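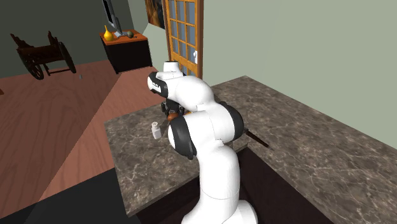

Manon Tremblay, simulation and controls, Kemby project
May, 4:12 pm

Re: [millow-dev] Occlusion check rejects valid grasps on the kitchen counter

On the earlier thread, the Wasbridge integration group wrote:

> We updated to the current Millow branch and the grasp verifier now fails
> on episodes where the planner reports success. 326 of 500 rollouts passed
> before the update. We have not changed the counter layout or the object
> set. Is the verifier reading the camera mask, the contact state, or both?
> If both, which one wins when they disagree?

Both, and the mask wins. That is the bug.

The render at the top has the same geometry as your failures. The fingers are closed around the orange-brown object, but from this viewpoint the elbow covers part of the gripper and only a rounded bit of the object shows between the fingers and the white housing. The verifier computes visible object pixels over expected object pixels, and expected is taken from the object mesh alone. It never subtracts the arm. A low ratio is then read as a dropped object.

The utensil handle to the right of the arm has the same problem in a milder form. The rest of it is behind the robot, so the tracker fits a pose to the handle only and the fit slides along the long axis. The shaker on the left is in the clear and should not be affected.

What I changed on my local branch:

- Expected pixels are now rendered with the arm at its current joint state, so self-occlusion is counted before the ratio is taken.
- If fewer than 50 expected pixels remain, the verifier returns UNKNOWN and defers to contact state.
- Contact has to hold for 30 consecutive control ticks before it counts as a grasp. A single tick was letting finger-to-counter contact through.

The extra render pass runs only at verification time - it does not touch the control loop. The planner is unchanged. I would leave the elbow posture cost where it is for now, as raising it to please one camera will push the arm toward the joint limits on the far side of the counter.

One open item. The Jääskeläinen filter still smooths the object pose across UNKNOWN steps, so a real drop during occlusion shows up late. I would rather freeze the pose and grow the covariance. Objections welcome before I push.

Please send the seeds for the failed rollouts, plus the joint logs if you kept them.

Manon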